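Corncombe presenta Presell, un mueble de escritorio con estantería para habitaciones de estudio

La firma de mobiliario doméstico Corncombe pone a la venta en diciembre Presell, un conjunto que reúne estantería abierta y escritorio en una sola pieza de color blanco. El mueble está pensado para dormitorios juveniles y pisos compartidos en los que la mesa de trabajo, los libros y los objetos personales ocupan la misma pared.

La superficie de trabajo queda en la parte baja, con cajones, y sobre ella se levantan los compartimentos abiertos. Corncombe ha prescindido de puertas en la zona superior para que el usuario tenga a mano lo que utiliza a diario. En el montaje de presentación, el estante alto lleva dos cojines redondos en forma de galleta, y sobre el escritorio hay un portátil blanco cerrado.

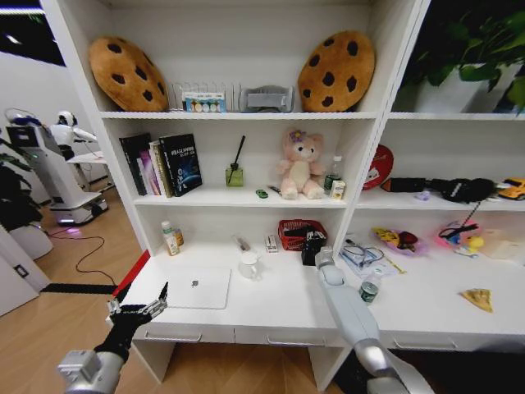
¿Se puede comprar la estantería sin el escritorio?
En esta primera serie ambas partes se venden juntas, con una única referencia. La empresa estudiará ofrecer el cuerpo superior por separado a lo largo de la próxima temporada.

Presell se ha desarrollado en el taller de Corncombe en Monbridge, donde se realizaron 14 versiones del cuerpo superior antes de fijar la definitiva. Los cambios afectaron sobre todo a la altura libre entre baldas. Las primeras pruebas dejaban demasiado espacio sobre los libros de bolsillo y muy poco para los volúmenes de tapa dura, un problema que los clientes de la marca ya habían señalado en modelos anteriores.

La balda intermedia admite una fila de libros en vertical y deja sitio para otros objetos. En la habitación montada por la firma, los libros se agrupan a la izquierda, con un volumen de portada espacial al final de la fila, y a continuación se ha colocado un difusor de varillas en frasco de vidrio verde.
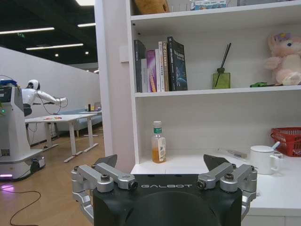
Balda intermedia del modelo Presell, con libros y difusor de varillas.

El conjunto se entrega desmontado en dos bultos, con la tornillería y las instrucciones en el primero. Corncombe recomienda fijar el cuerpo superior a la pared y suministra los anclajes necesarios para tabique y para ladrillo. El peso máximo indicado por el fabricante para el tablero del escritorio es de 50 kilos, repartidos de manera uniforme.

La distribución corre a cargo de Beddoe, que tendrá el modelo expuesto en 40 puntos de venta. El precio recomendado es de 393 euros, con impuestos incluidos y sin gastos de transporte. Los pedidos realizados antes de las doce del mediodía saldrán del almacén el siguiente día laborable. El servicio de montaje a domicilio se contrata aparte.

El espacio que queda bajo la balda intermedia se ha reservado para lo que suele acabar encima de la mesa: frascos, cajas pequeñas o una botella de agua.

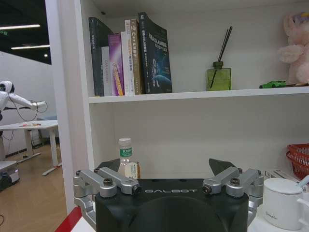 Desde Beddoe señalan que las consultas recibidas en tienda se centran en la profundidad del tablero, y que muchos compradores preguntan «si cabe un monitor además del portátil». El distribuidor facilitará la ficha de medidas en todos los puntos de venta.

Presell estará disponible únicamente en blanco durante el lanzamiento. Los interesados pueden solicitar el catálogo y la lista de establecimientos en las tiendas Beddoe o en la exposición de Corncombe en Monbridge, abierta todos los días excepto el lunes.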